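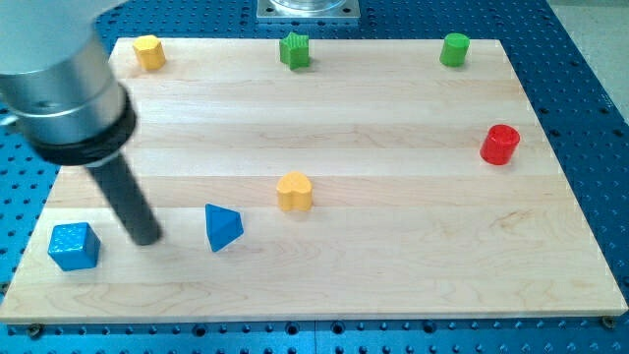 # Prornadero Tabletop Pushing Kit

A rod, a board and a set of painted shapes. People expect more for their money until they try to get an arm to push a star in a straight line, at which point they usually ask if we sell anything simpler. We don't.

The kit is for teaching labs and small research groups that already own an arm, or are about to and want to know what else will land on the invoice.

## What you get

- Rod with rounded tip and black collar
- Maple board, screws down to a perforated table
- Wooden blocks in red, yellow, green and blue: cubes, cylinders, prisms, hearts and stars
- Printed setup sheet, 2 pages, one of them useful

## What you don't get

The arm. The table. A person to reset the blocks, which is the line most budgets leave out. Put down a student's hours for it, then look at the total again before you sign.

## Price

| Item | Price |
|---|---|
| Full kit | $300 |
| Kit without rod | $275 |
| Spare block set | ask us |

Yes, the rod works out to $25. Buy it with the kit. Customers who turn their own tend to come back for ours after the first hard landing.

## Before you order

**Check your hole spacing.** We drill the board to suit your table, so send us the measurement from center to center. Thakur, who cuts the boards, would also like to know if your table is metric. He has a drill press from 1987 and strong feelings on the subject.

**Check your wrist.** The collar fits Gridance flanges as shipped. For Kendisus arms you need an adapter plate, and you should order it the same day – it takes longer to arrive than everything else put together.

**Plan for paint.** Blocks that get shoved all day lose their corners. If your vision code depends on a nice even blue, put a second block set in this year's budget, while there still is one.

## Ordering

Write to Rachid El Ouafi in sales with your arm model, hole spacing and shipping address. He will send a quote that stays good through the end of April. Purchase orders are fine. Purchase orders with the wrong arm model on them are also fine, but they go to the bottom of the pile.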